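Geltgate Kitchen Supply » Canning & Preserving » Strainers & Food Mills » Pettigrew Hand-Crank Tomato Strainer

Pettigrew Hand-Crank Tomato Strainer
Item 2870
Regular price: $124
Sale price: $109
In stock. Ships from our warehouse.

Overview

The Pettigrew is a hand-crank strainer for tomatoes, apples, berries and cooked squash. You put the fruit in the hopper, turn the handle, and the auger pushes it against a perforated screen. Juice and pulp come through the screen and run down the chute. Skins, seeds and stems come out the end into a second bowl. There is no motor and no peeling beforehand.

It clamps to a table or counter with a straight edge. The clamp opens to 2 inches, so measure your counter first if it has a thick lip. A counter with a rounded front edge can be used with a flat board under the clamp, but the fit is better on a plain table.

Most people who buy this strainer use it for tomato sauce in late summer and applesauce in the fall. It will also do a small job, such as a pot of raspberries for seedless jam, though there are as many parts to wash after one pound of berries as there are after a bushel of tomatoes.

What's in the box

Strainer body with table clamp
Hopper
Auger and spring
Crank handle
Standard screen (tomatoes and apples)
Chute and splash guard
Wooden plunger
Cleaning brush
Instruction booklet with recipes

The berry screen, pumpkin screen and salsa screen are sold separately. See Accessories below.
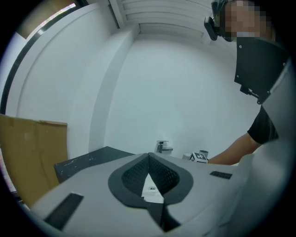 The Pettigrew comes in one color this year. The body and hopper used to be sold in white or red, and the white ones showed tomato stains after a season or two. The new finish is a light gray, close to the shade of the curved panel on the right side of the photo, and the clamp pads are black rubber. The pads slide onto the clamp and can be pulled off for washing. Put them back on before you tighten the clamp, or the metal will mark a soft wood table. The crank handle and the screen are stainless steel, as before, and all parts fit the older white and red models.

Using the strainer on tomatoes

Paste tomatoes give the thickest sauce. Slicing tomatoes work too, but the juice will be thin and needs a longer time on the stove. Wash them, cut out any bad spots, and quarter the large ones. Small tomatoes can go in whole if they are soft.

You can run tomatoes raw or cooked. Raw is faster to start with, and the juice tends to separate in the bowl if it sits. Cooked tomatoes go through with less effort and give a thicker puree. Ten minutes in a covered pot is enough for ripe fruit. Let them cool before you fill the hopper.

Fill the hopper no more than two thirds full and turn the handle at a steady pace. Use the wooden plunger to move the fruit down. Do not use a spoon, and keep your fingers out of the hopper while the handle is turning. When the skins come out the end, put them through once more. The second pass yields a good amount of thick pulp, and the third is usually not worth the work.

If juice drips from behind the handle, the auger seal is either missing or in backward. The wide side faces the hopper.

Using the strainer on apples

Quarter the apples and leave the skins and cores in. Cook them in a little water until a fork goes through with no resistance. Hard apples are the most common cause of a stuck handle. If it sticks, turn it back half a turn, take out some of the fruit, and start again. Do not force it.

Leaving red skins on during cooking gives a pink sauce. Sweeten after straining, when you can taste what you have.

Do not put the following through any screen: cherries with pits, peaches with pits, plums with pits, dry beans, nuts or raw squash. Pits will bend the auger, and that damage is not covered by the warranty.

Cleaning and storage

Take the strainer apart as soon as you finish. Tomato skin dries hard in the holes of the screen and is slow to get out later. Rinse the screen from the outside in, then use the brush. The hopper, chute and splash guard can go on the top rack of the dishwasher. The body, auger, plunger and handle should be washed by hand and dried with a towel.

Rub a few drops of food-grade mineral oil on the handle shaft before you put it away. The booklet says to oil it once a year, and we oil our demonstration unit every time.

Accessories

Berry screen: smaller holes, for raspberries, blackberries and grapes without large seeds.
Pumpkin screen: larger holes, for cooked pumpkin and winter squash.
Salsa screen: the largest holes, for a chunky texture.
Aveo suction base: for counters that will not take a clamp. Works on smooth stone, glass and laminate. Does not hold on tile.
Fokik straining bags: cotton, for turning juice into clear jelly after it has been through the berry screen.

Screens marked for the Aveo electric strainer will not fit the Pettigrew. The Aveo screen is longer and has a different collar. If you are not sure which one you own, look for the name stamped on the clamp and call us before ordering.

Notes from the store

Juniper Holloway runs our canning classes and uses the Pettigrew for the tomato session. She suggests setting the juice bowl on a folded towel to keep it from sliding, and putting the skins bowl a little lower than the table so the end cap stays clear. She also cooks her tomatoes first and drains off the thin juice for soup, and that cuts the simmering time for sauce by a good deal.

Common questions

Can I use it left-handed?
Yes. The handle turns clockwise, and you can stand on the other side of the table. The chute stays where it is, so move the bowl to suit.

Does it make tomato paste?
It makes puree. Cook the puree down on low heat or in a wide pan in the oven until it is as thick as you want.

Can I add a motor?
No motor is made for this model. Please do not attach a drill to the shaft.

Are replacement parts available?
Seals, springs, plungers and clamp pads are kept in stock. Augers and hoppers are ordered from the maker and take longer.

Shipping and returns

Orders go out every day except Sunday. Unused strainers can be returned in the original box with all parts. Strainers that have been used can be exchanged only if a part is faulty. Screens and straining bags cannot be returned once the package is open.

To order by phone, have item number 2870 ready and tell us if you are adding a screen, so that we can pack both in the same box.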